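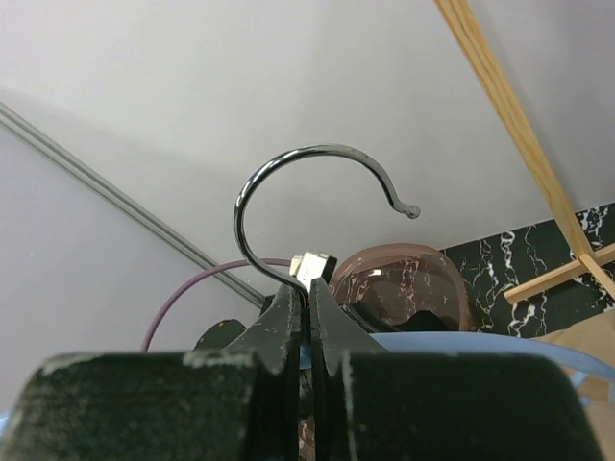
# Ganchos y perchas: lo que he aprendido colgando la ropa en casa

*Consejos de casa, apuntes de Athina Antoniadis*

Vivo en un piso pequeño del barrio de Gundilmont y no tengo terraza. Toda la ropa se seca dentro, en un tendedero plegable y en una barra que montó mi marido. Por eso pienso bastante en las perchas, más de lo que es normal. Escribo en español porque casi todas mis lectoras son de aquí, y pido perdón si alguna palabra no es la más exacta.

## El gancho primero

Cuando compro una percha miro el gancho antes que los brazos. El de alambre redondo y pulido resbala bien sobre la barra y no hace rayas. Si la punta termina en una bolita, mejor todavía: el alambre cortado sin terminar engancha los jerséis y también los dedos.

Otra cosa es si el gancho gira o no gira. Los que giran son cómodos en el armario, pero en el tendedero dan vueltas con la corriente de aire y las camisas acaban todas juntas. Para secar prefiero los fijos.

Para limpiar un gancho cromado:

- Paso un paño húmedo con una gota de jabón de platos.
- Lo seco enseguida, sobre todo donde el metal entra en la percha.
- Si hay una mancha de óxido pequeña, froto con papel de aluminio arrugado y un poco de agua.
- No uso estropajo metálico.

Si el óxido vuelve a la semana, esa percha ya no toca ropa clara en mi casa. La uso para bolsas.

## Cuánto peso aguanta

Mi vecino Stelios Lambrakis me prestó su balanza de cocina y pesé cosas mojadas durante una tarde entera. Una camisa de algodón de manga larga, después del centrifugado, pesó 405 gramos. Una blusa fina, 339. Una sudadera pasó de los 700 gramos, y con este peso mis perchas finas de plástico ya se doblan en los hombros. Desde entonces las sudaderas las pongo tumbadas, o dobladas sobre dos barras. 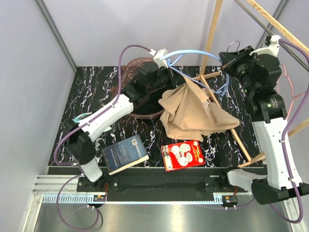 *Tiempo de lectura: 3 minutos*

## La mesa antes del armario

Antes de guardar yo lo saco todo encima de la mesa: la prenda arrugada, la percha, un cuenco de plástico para las cosas pequeñas. Al cuenco van botones sueltos, imperdibles y lo que aparece en los bolsillos. Un libro que estaba por allí se puede quedar, pero la taza de café no, esto lo aprendí con una blusa blanca.

El orden que sigo es este:

1. Sacudo la tela dos veces, cogida por las costuras y no por el cuello.
2. Busco la etiqueta. Me dice cuál es la parte de atrás y si la prenda se puede colgar.
3. Meto la percha por abajo. Por el cuello es más rápido, pero el escote se hace grande con los meses.
4. Centro los hombros y cierro el primer botón.
5. Aliso con la mano, sin tirar.

Las prendas de punto no las cuelgo nunca. Noemí Maldonado, que cose arreglos en la calle Brotance, me enseñó a doblarlas por la mitad y dejarlas sobre la percha como una toalla, con las mangas cruzadas por delante. Así no salen picos en los hombros.

## Una barra de madera

Un palo redondo de madera sirve muy bien como barra extra. Hay que lijarlo antes con lija fina, de 200, siempre en la dirección de la veta, y pasar después una media vieja por encima. Si la media se engancha, falta lijar. Yo le di una mano de cera incolora y esperé dos días, porque la cera fresca mancha.

En diciembre, con las ventanas cerradas, dejo un espacio de cuatro dedos entre percha y percha. La ropa tarda más que en verano pero no coge olor.

## Una pregunta que me mandaron

Kamala Bhat me escribe que sus tirantes se caen siempre. Pon una goma de pelo enrollada en cada extremo de la percha, dos vueltas. También funciona un trocito de fieltro pegado, pero solo cuando la ropa ya está seca.

El viernes pongo los apuntes sobre las pinzas de madera.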